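Re: [lendmont-homes] Selling with Westo or doing it online?

On 2023-07-15, Gert Mahlangu wrote:
> Hello all, we're hoping to put our two-bed flat in Lendmont on the
> market after the summer and I'm going round in circles. Westo came to
> see it and were very nice, but they want a percentage. Goveo is a fixed
> fee, paid up front whether the place sells or not. Has anyone on here
> used either? Also, is it worth decorating first? The back bedroom is
> very dark (previous owners, then we got used to it). And the Westo man
> said something about ordering the management pack now, which I hadn't
> heard of. Any advice gratefully received.
> Gert

Hi Gert,

Oh, I've got opinions on this! We sold our flat in Lendmont in January and I'm still telling people about it at parties, so you'll have to forgive the length. Bits may be out of date, and yours is a different block, so take what's useful and leave the rest.

We went with Goveo first and then moved to Westo, so I've paid both of them, which my sister thinks is hilarious. Goveo were perfectly all right. The listing went up the next day, the floor plan was correct, and the website let me see how many people had looked at it. What I hadn't taken in was that I'd be doing all the viewings myself, and I am terrible at viewings. I hover. I told one couple about the time the boiler packed up on Christmas Eve before they'd even got their coats off. If you or your other half can stand in a hallway and say nothing for ten minutes you may well do better than I did, and it would save you a fair bit.

Westo had it under offer in 20 days, though we'd also dropped the price slightly by then, so I can't swear it was all their doing.

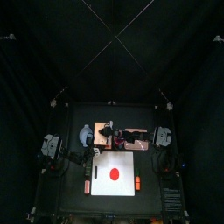 On the decorating, I'd do the back bedroom and leave everything else. We had one done in a charcoal that looked lovely on the tin and made people walk in, say "oh", and walk out again. Dark rooms photograph badly as well. Look at that picture just up there, with the black fabric walls and the black table, where the two thin pale lines crossing overhead are what your eye goes to. Our bedroom was the same: all you noticed in the listing was the white light switch and a curtain rail. Two coats of a cheap off-white (three by the window, where it grinned through) and the very next viewer called it "a good-sized second". Same room! Same bed in it! I wouldn't touch the kitchen. Whoever buys it will want to rip it out whatever you do, so a good scrub and new sealant round the sink will do nicely.

Since you asked about the order of things, I've put down what I'd do if I had my time again.

1. Find your solicitor before you find your buyer.

We waited until the offer came in and then lost nearly a fortnight on identity checks and forms. You can do the whole lot in advance, and most of them won't charge you anything until there's a sale. Ask who will be handling your file and what happens when they're on holiday. Ours went to Portugal for two weeks at the worst possible moment and the person covering had plainly never opened the folder.

2. Order the management pack, as the Westo man said.

He's right, annoyingly. It's the bundle of papers from whoever manages your building: service charge accounts, the insurance, any big works coming up, ground rent, all that. The buyer's solicitor can't get far without it. Ours cost £459 and took ages to come, and that was with me ringing every Monday morning. The only thing against getting it early is that it can go stale, so if you aren't listing until September I'd hold off for a few weeks yet. Read it yourself when it arrives, too. Ours had the wrong flat number on two of the pages, and I'd much sooner have spotted that than have their solicitor do it.

3. Dig out your certificates.

Windows, boiler, any electrical work, the lot. We couldn't find the one for the windows and ended up paying for an indemnity policy, which wasn't a lot of money but did hold things up while everyone argued over who should buy it. (We did. The seller generally does, as far as I can tell.)

4. Clear the cupboards before the photos and not after.

People open everything. I'd crammed all our junk in the airing cupboard and a very polite man got an ironing board on his foot. If you can borrow a bit of garage or get a small storage unit for a month or two, do.
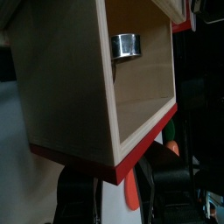 5. Be ready for the survey.

Our buyers used a firm called Ljungberg and the chap was there for most of the morning. He was thorough, I'll give him that. He found damp in the bathroom wall that turned out, after another visit from somebody else with another meter, to be a dripping joint behind the basin. The buyers wanted money off, naturally. What saved us was getting our own plumber in straight away and sending over the paid invoice, after which they settled for a much smaller reduction. If you know of anything like that in your flat, get it sorted now and keep the receipt.

6. Don't book the removal van.

I know. Everyone says it and everyone does it. We had 7 people in our chain, one of whom vanished for nearly a month, and from accepting the offer to handing over the keys was 17 weeks. We rebooked the van twice and lost one deposit. My husband had packed the kettle by week ten and we were making tea in a saucepan. 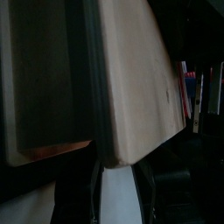

The waiting was the worst of it for me, much worse than the money. Westo did earn their fee there, I must say, as there was a woman in the office who rang round the whole chain every Thursday and then rang me to tell me what each of them had said, even when it was nothing at all. With Goveo there's a team you can pay extra for who are meant to do the same, but we never got that far with them, so perhaps somebody else on the list can say what they're like?

If you do go with Westo, haggle. Their first figure to us came down by a quarter of a per cent as soon as I mentioned I'd had another quote. Check how long you're tied in for as well. They'll start at sixteen weeks and I got them to eight just by asking. And look for the words "sole selling rights" in the contract and get them changed to "sole agency", otherwise you could owe them the fee even if you sell it to your own cousin.

Happy to send you our solicitor's name off list. I'd use her again, just not in Portugal season.

All the best with it, and let us know which way you jump!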